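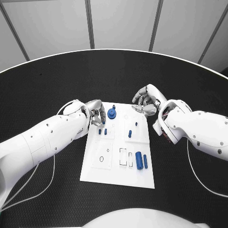
6 May 2022

The whole day went to one paragraph of our rule book, the one that says what "ready to start" means. I wrote the first version in April, and I was proud of it then. It said: "The operator shall confirm that the board is in the start position before the run begins." Today I read it again slowly, as if another person wrote it, and I saw that it does not say what the start position is. Take the two blue cylinders lying on their side near the right edge of the board, with the hands already over the top of it. Is a lying cylinder a correct start? In my head, yes. In the rule, no word about it. And the short pegs stand upright in a pair while the tall peg leans a little, and I don't know if a leaning peg is a peg in its place or a peg that must be set again. I have been working with such boards for two years and I never asked myself this.

So I began a list of words which we use without agreement. "Seated" is the first. I propose: a peg is seated when it stands in its hole and touches the bottom. "Leaning" is the second, and I propose that a leaning peg is not seated, even if it is in the hole, until somebody looks at it from the side. Then "lying", "loose" and "off the board". It sounds like a lesson for small children, but when the people from Gretthorpe repeat our test, they have only our words. They can't come to my desk and ask what I meant.

Before lunch I had the call with Surka about the stop button. They want the rule to say "within reach". I want a distance. We spoke for a long time and I think I was too stubborn, my voice becomes higher when I speak English and I am sure of something. Reach is different for a tall person and a short person, and different again for a person who is sitting. In the end we agreed that the operator must touch the button with a hand before each session, without standing up or leaning, and write in the log that it was done. It is not a distance but it can be checked. I am satisfied with it, more than I expected this morning.

After lunch, cables. The present rule says only "cables shall be tidy", and I am ashamed to say it is also my sentence. Tidy for whom? A cable can look very nice and still lie where the forearm will pass. I changed it to three sentences. No cable may cross the board. A cable which lies on the table must stay outside the space where the hands work. Before the first run of the day, both arms are moved slowly to the farthest points of the task, and the operator watches the cables and nothing else. I like the last one. The second one I will probably write again on Monday, for I haven't defined "the space where the hands work" either. One open word always brings another behind it.

There is also the question of open covers. Our text forbids a run when "any cover is open", and I took this line from the Hubáček guide, which was written for big machines behind a fence. On our arms some joints have a cut-away housing, and at the right wrist one can see the red and dark wires inside. If I read my own rule strictly, we may never start. If I read it with good will, everybody will learn that the rules are to be read with good will, and this is worse. I wrote: "No wire may stick out past the edge of the housing, and no wire may be pinched between moving parts." Then I added that the operator checks this with the arms stopped and the power off. I must ask on Monday if this is enough, I am not an electrician.

Rolora sent comments on the log sheet. The sheet has now 32 boxes and they ask for more. I don't want more. I know how I fill a sheet at five in the afternoon: I make the same small cross in every box, from the top to the bottom, and my eyes are already at home. I answered politely that we could go down to 14, and I marked which ones I would keep. The date, the board, the start position, the button, the cables, who was in the room. I kept "reason for stop" too, with an empty line and no boxes, so that a person has to write some words.

They also asked how many runs before the gripping pads on the fingers are inspected. The draft says 2,000. I looked for where this number came from and I could not find it, not in my notes and not in the mail. Perhaps I copied it, perhaps I invented it because it is round. I put a yellow mark on it. A number without a source should not be in the document, and I should write this on the first page for myself.

Small thing for the dictionary: I wrote "shall" and "must" and "has to" in the same section, as if they were three different grades of duty. From now on only "must" for a duty and "may" for a permission. "Should" I will keep for advice, and every "should" in the text has to be read again, one by one. I got as far as page six.

It rained when I walked to the tram and I had left the umbrella under my desk. Soup from yesterday, then I called home. Tomorrow no rules. On Monday: the space where the hands work, the open housing, the rest of the "should".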